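Chapter 11
Upholstered Seating: Reading a Sofa from the Outside In

In this chapter you will learn to
name the main parts of a sectional sofa
tell a structural seam from a decorative one
explain how cushions, covers and pillows share the work of comfort
write a condition note that another person can use

Key terms: backrest, headrest, sectional, seam, tufting, throw pillow, welt

Think of the last sofa you really sank into. Chances are you noticed the seat first, then the back, and never gave a thought to the dozens of cut and sewn pieces that held you up. That's a shame, because a sofa is one of the most interesting things in any home! It has to carry several adults at once, put up with naps and spilled cereal, and still look good from the doorway. A dining chair gets by with far less.

In Chapter 10 you took apart a simple drop-in seat with one layer of padding and one piece of cloth. Now we move up to the big stuff. A full sectional can have 143 separate cover pieces (the Stusby pattern set at the back of this book has exactly that many), and each one was drawn, cut and joined in a certain order. Once you know the order, you can look at a finished sofa and start to work out how it was put together, even with every staple hidden.

We'll begin with leather. It's a wonderful teacher. Cloth hides a lot in its pattern, but plain leather in a pale color shows every stitch, crease and pull. Light slides across it and picks out the high spots. Look at the backrest on the next sofa and follow the stitching with your finger before you read on. 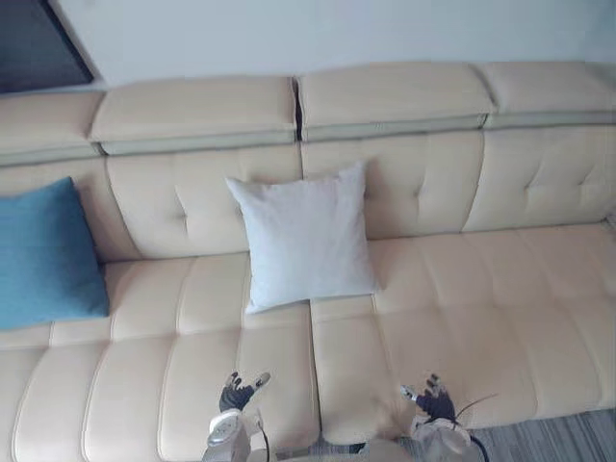
LOOK CLOSER: Seams, Tufts and Headrests

The seams on this cream leather sectional form shallow X shapes across the backrest. Tufting like this breaks a wide, flat area into smaller shapes, and the eye loves it. The soft diagonal creases are worth sketching too. Above the backrest sits a row of padded headrests, each one its own block, with a slightly lighter, grayish-cream strip where it meets the section below. Why would a maker build the top as separate blocks? Jot down two ideas now and compare them with Section 11.2.

Then there are the pillows, one teal-blue and one white. They have no part in holding the sofa together, but they change how people sit on it. A pillow behind the lower back makes a deep seat shallower, and a small person may be much happier for it. Color matters as well. Against cream, teal jumps out and white stays calm.

Try It: The Five-Minute Survey

Pick a sofa at home, at school or in a waiting room. Draw the front view with straight lines only. Add each seam as a dashed line, and mark any crease with a wavy one. Press gently on the middle of each seat cushion, then near its edges, and write down where it feels firmest. Lift off loose pillows before you draw the back, and put them where you found them when you're done.

Keep your drawing. In Section 11.4 you'll use it to plan a cover for the Antoniadis bench, the main project for this unit, and you'll be amazed at how much those dashed lines tell you.

11.1 What Holds You Up

Every sofa starts with a frame. Before we get to springs and webbing, turn to the cutaway drawing on page 17 and find the front rail.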